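23rd January
Impi Harju, Trimumero notebook

Kitchen sim again. Chore of the day is clearing the dining table, and I am in a very good mood about it, so read this with that in mind. Two views, head first, then left wrist.
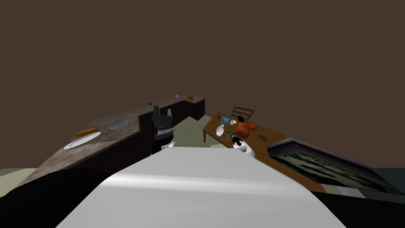
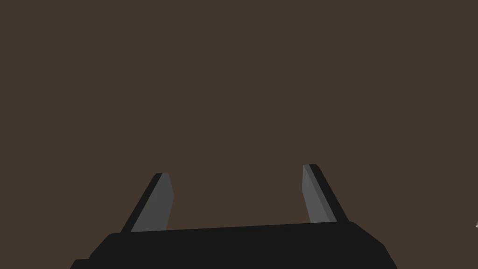
Page last changed by Impi Harju, 23rd January, after lunch, typos only

Where we are with the big question, can it do a chore yet: for tables, I'd say we're getting close! In August I wrote on the whiteboard that I'd be happy if it could tell a cup from a plate and pick the right grasp for each. It does that now. What it can't do is decide what "cleared" means, and neither could I when I tried to write it down. Does the wine glass lying on its side go to the counter like the cup? Yes, obviously. Does the paper bag? Depends what's in it. The picture leaning over the table edge? I'd move it first, before touching anything breakable, and the planner wanted to leave it till last. I've flagged that for the Cuditport people, who wrote the ordering code and will have opinions.

The glass is the item I care about. Upright we're fine. On its side it can roll, and the Shezi controller still closes at one speed for everything. I've put in a slow close for the last part of the travel, which costs time but I don't mind, I'm slow with wine glasses myself. Physics settings for glass on wood are my guess, so don't anyone quote a success rate from this.

Left arm: fingers fully open, nothing in them, and all you get behind is plain brown. That's a useless view for picking the next object. The wrist view only earns its keep once the arm is pointed at something, so for choosing a target I want the head view to have the final word. At the moment the two get equal weight. Easy change, doing it next.

Timing. Batch of 1,750 table layouts, run overnight, average 185 seconds per layout to finish or give up. A person would be done and drying their hands by then. But give up is the interesting bit! It used to freeze with an arm out over the table, and now it backs off and tries another object, and I sat and watched it do that far longer than I needed to. Four layouts crashed the sim before the first move. Logs are in the Drarevcombe folder, not looked at yet.

Things I'd still not trust it with in a real kitchen: the knife on the counter (stays off the task list, please), anything wet, anything with a lid. Bread I'm curious about. A baguette is long and light and would be a lovely test for using both arms, and I'd much prefer to do that than another week of cups.

To do
- head view decides the target
- big flat things before breakables, ask Cuditport
- slow close only for glass, leave the cup as it was
- rerun 8 layouts with the glass on its side and watch every one to the end
- bread, if there's time left over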